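Subject: Re: [surkirton-households] Kitchen descaling, hard water and the softener question
From: Signe Norðdahl
Date: March 20, 2024

Replies to the points in Renato's message are further down, under his text. The mug in my notes on tea film is the dark green one.
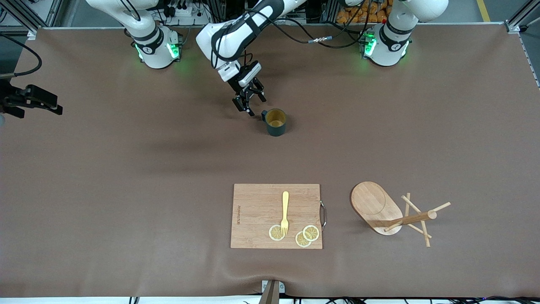

1. Hardness readings

The test strips came back at 18 grains at my kitchen tap and 21 at the outside spigot. Mogens Bisgaard got 18 as well, two streets over. The old handout said we were all under 10, so either the handout is out of date or it was written when the town was still on the Trermont wells. I would throw it out.

If you want to test your own, run the cold tap for a minute first. Don't test from a filter pitcher. Two people did that last year and we spent a week arguing over their numbers.

Renato Quiambao wrote:

> I've read the whole thread and I'm still not clear on three things.
>
> First, does vinegar do the job on a kettle or do I need the packets
> of citric acid? The packets are cheap but I can never find them.
>
> Second, my tea has a film on it that sticks to the side of the cup.
> Is that scale, or is it the tea?
>
> Third, the man from Oddsson quoted me for a full softener and said
> I'd want the kitchen cold tap on it too. Bjartur said no to that
> back in June. Who is right?
>
> Renato

2. Vinegar or citric acid

Either one works. I use plain white vinegar, half and half with water, bring it to a boil, switch off and leave it an hour. Then I rinse three times and boil one full kettle of plain water and pour it out. The smell hangs around until the next day.

Citric acid has no smell and is faster on thick scale. One heaping tablespoon to a quart of warm water. The canning section at the hardware store has it in a tub, which is a better buy than the packets. Don't mix either one with bleach, and don't leave them sitting on marble or on a limestone counter.

For a coffee maker, go by the booklet. Some of them say no vinegar because of the seals.

3. Film on tea

It's both. The minerals in the water and the stuff in the tea join up at the surface when the cup sits. Black tea is the worst for it. A squeeze of lemon clears most of it. So does using filtered water, if you remember to change the filter.

The brown ring left in the cup comes off with baking soda on a damp cloth. I find it much easier to see in a white cup than in a dark one, so check the dark ones with your finger.

4. Softener on the kitchen tap

I'm with Bjartur Kárason on this. Leave the kitchen cold tap on hard water and soften the rest. Softened water has some added sodium, and a few people on this list have been told to watch theirs. It also doesn't do much for house plants. The hot side is where the scale builds up, so that is the side worth treating.

Ask Oddsson for a price with the kitchen cold line left out. When they did mine it meant one extra length of pipe and a tee under the sink, and the bill went up by $184. Get that in writing before they start. Mine was not on the first quote.

Also ask how often it will regenerate and how much salt that takes. The Pliltent unit they put in for Kaj Steinarsdóttir was set for a much bigger house and ran every second night until she had it changed. The setting is in the installer menu and they will talk you through it over the phone.

5. Water heater

Kaj asked me off list about flushing the tank. Once a year is enough at our hardness. Turn off the power or gas first and let it cool. If the drain valve is plastic, go easy, and have a hose cap ready in case it won't close all the way again. Mine dripped for two days and then stopped.

I have spare test strips if anyone wants one. Write to me directly and I'll leave it in your mailbox.

Signe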